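Hollcombe Home Forum > Kitchen > Storage
Topic: Plastic plates in bins, upright or flat?

vkelemen_z
Moving the everyday plastic plates and cups out of the cupboard and into open bins. Shelf depth is 30 cm. Plates on edge or stacked flat? Cups in the same bin or separate?

bvoss
On edge. A flat stack means lifting four plates to reach the fifth. Lean them against the back wall of the bin, largest first.

lonthorpe_lane
Disagree. On edge they slide forward as soon as the bin is half empty. I ran it that way until August and went back to flat stacks. Flat also takes less height.

bvoss
They slide if the bin is too long. Put a cup in front as a stop.

lonthorpe_lane
Then you have to move the cup to get a plate. Same number of moves as the flat stack.

hirkley22
Depends on the bin. Translucent is worth having on a high shelf, where you can't see over the rim. Mine were 449 each at the market in Virág and have not cracked. Wood goes in last and only when fully dry, or it marks.

vkelemen_z
Trying bvoss's version first. Plates toward the back, blue cup beside the lavender one. Pink cup and the round trivet still to go in.
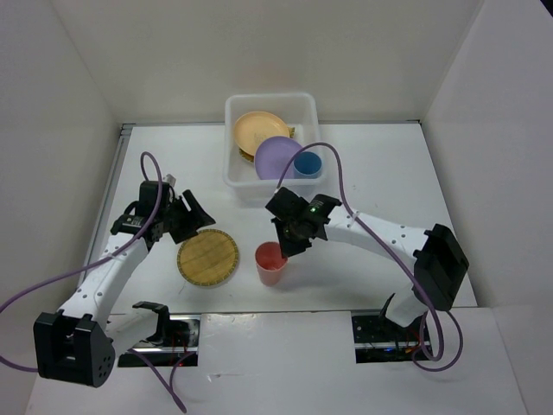

Does a wooden trivet need to be oiled before it goes into a closed cupboard?
Only if the surface looks pale or feels rough. Use a thin coat of mineral oil, wipe off the excess and leave it out overnight.

lonthorpe_lane
I would keep the trivet out of the bin altogether. It belongs by the stove on a hook.

bvoss
A hook needs a hole drilled in it. Stand it at the back with the plates.

hirkley22
Adhesive hook and a loop of cord, no drilling. Check the load rating on the package first.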